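Robot arms still a long way from clearing your desk, Skuvville trial suggests

SKUVVILLE - A company that wants to put robot arms in homes and small shops says its system can now tidy a table without help. Its own test results, shared with shop owners here in December, leave plenty of room for doubt.

Trinance, which has been working on the project under the name Nosow, told a packed meeting room at the Ayele building that its software can find everyday things on a table, pick them up and put them where they belong. The company hopes to offer it to repair counters, stationery shops and, later on, families.

The headline number was 572. That is how many pick-ups the software got right in its latest round of testing. It took several questions from the floor to learn that all of them were done in simulation, on a computer, with an arm that weighs nothing and a table that never wobbles.

When the same software was moved to a real arm in the company's workshop, it was given 100 tries at a much simpler job: lift one item off a bench and set it in a tray. It dropped or missed the item often enough that staff stopped the run twice to change the settings. Trinance would not give the final score, saying the work was "at an early stage."

Shop owners who came to the meeting were polite but not easily sold. One, who runs a computer repair counter, wanted to know what happens when a customer's drive slips out of the gripper, and who pays for it. The company said insurance was "being looked at." Another asked how long it takes the arm to clear a normal counter at closing time. The answer was 12 minutes, for a job she said her teenage helper does in two while talking on the phone.

Then there is the matter of the items themselves. A pencil is thin and rolls. A hard drive is flat and hard to get a grip on without pushing it along the table. A lamp should be left where it is.

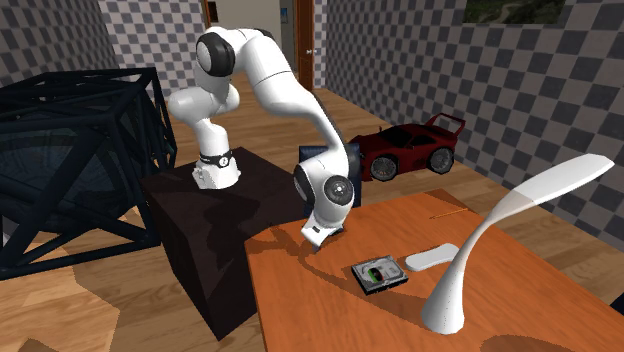 Trinance says practice in simulation is cheap and safe, and on that point it is hard to argue. A computer can run the same chore all night and break nothing. But a made-up room does not have crumbs, sticky drawers, a cat or a stack of unopened mail, and those are the things that make up most of the mess in a real one.

The company also had little to say about what the arm would do between jobs. It has to be fixed to a base and cannot go to the next room, so a home with clutter in the kitchen and the den would need two of them, or somebody to carry the clutter over. At that point most people would just put it away.

No price has been set. Trinance says it hopes to place arms with 10 local businesses for a free trial, and sign-up sheets were left by the door at the end of the evening. Three names were on them when the lights went off at 9 p.m.

The company has promised a live showing with a real arm before the trial starts, but has not picked a date.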